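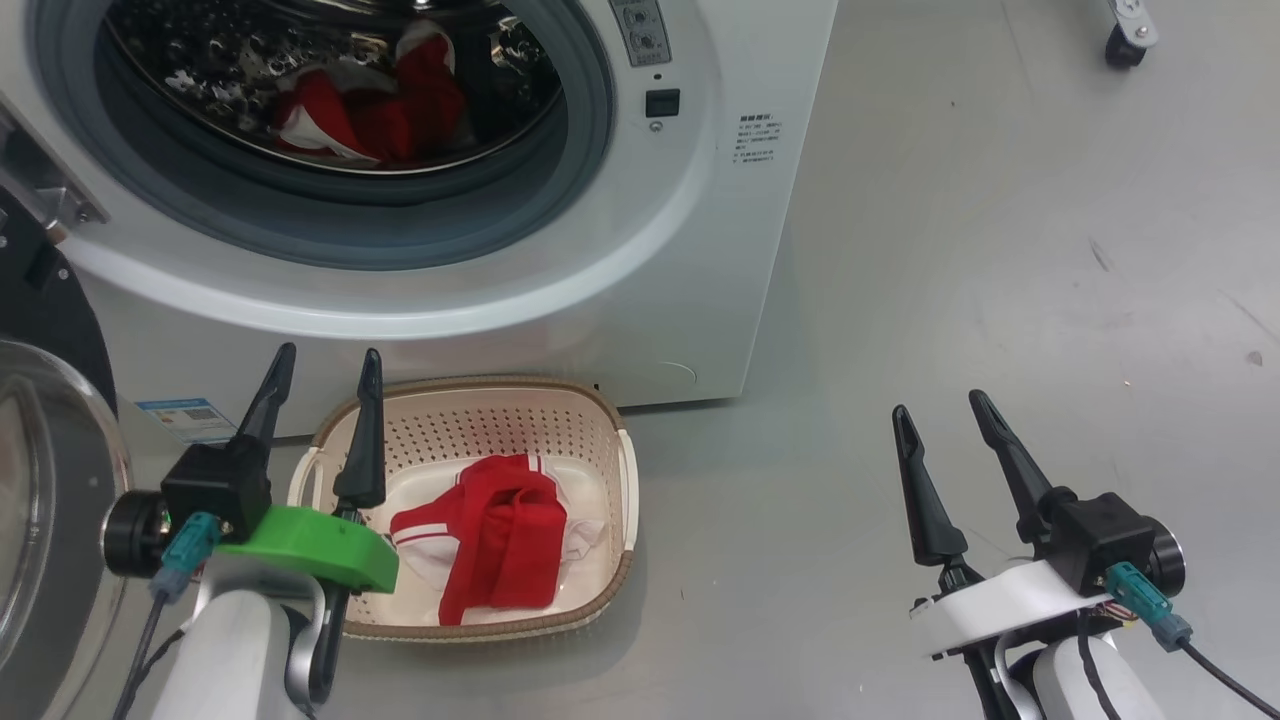
Figure 2.1 A front-loading washing machine with the door open, red and white clothing in the drum and a basket in front.

Chapter 2
Loading and Unloading

In Chapter 1 we sorted the clothes by color and by fabric. Now we come to the machine. Many students in our housekeeping course at Hakmont have used a washing machine for years, but they have never looked well at its parts. We begin with three of them: the drum, the gasket and the door.

The drum is the metal part which turns. Its wall has many small holes, and the water passes through them. The gasket is the wide rubber ring around the opening. It closes the gap between the drum and the door, and in its folds you will often find coins, hair and small socks – so please feel there with your fingers after each load. The door of a front loader is shaped like a bowl, and it presses against the gasket when it is shut.

Place the basket on the floor directly under the opening before you take anything out. A sock that falls will then fall into the basket. Take large pieces first and do not pull hard if a sleeve is caught – turn the drum a little by hand.

Red and white together need special attention. A new red garment should be washed alone at least 2 times, and we return to this question in Section 2.3.

Words for this chapter: drum, gasket, hinge, latch, rim, load (noun and verb).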